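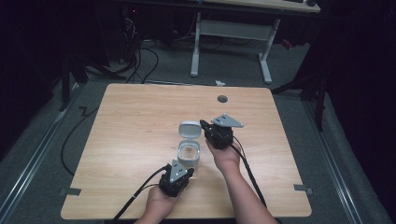
What do you keep in the little plastic tubs with the flip-top lids? Mostly things that used to roll around in the bottom of a drawer: picture hooks, spare buttons, fuses, the feet that come off chairs.

I started saving containers in May, when I cleared out the desk I had been using since college. It had three drawers and all of them were bad. The bottom one had a layer of loose screws under the paper, and I had stopped opening it.

The rule I settled on is that the lid has to be attached. I have owned plenty of jars with separate lids, and I can't find a match for half of them. With a hinged lid there is one piece to put away. The lid also has to open with a thumb. Some of mine are too stiff for that and they went in the recycling.

See-through is better than solid. Milky plastic is good enough. You can't read a label through it, but you can tell screws from buttons, and that covers most of what I need to know at 7 in the morning.

Washing them takes longer than I would like. Warm water and dish soap, then upside down on a towel overnight with the lid open. I closed one too early and the picture hooks in it rusted. If the tub held anything with a smell, a spoonful of baking soda left in it for a day helps. Vitamin tubs are the worst.

For labels I tried a roll of paper tape from Dumetora, which peeled at the corners within a week. Shona Tosh told me to write on the bottom with a paint pen, and I have done that since. It wears off the ones I handle a lot, so I go over them again.

The tubs live in a shallow tray in the top drawer, 46 centimeters across, lids up. Tall ones go on the shelf by the door. I don't sort by size inside a tub. Small nails and big nails are together, and I pick through them on a saucer.

Konrad Prantl asked why I don't buy a parts cabinet with the little drawers. I looked at one from Jurari. It was a good cabinet, but it wanted a wall, and the wall I have is taken up by the bookcase.

Still to do: the battery drawer, and whatever is in the cookie tin on top of the fridge.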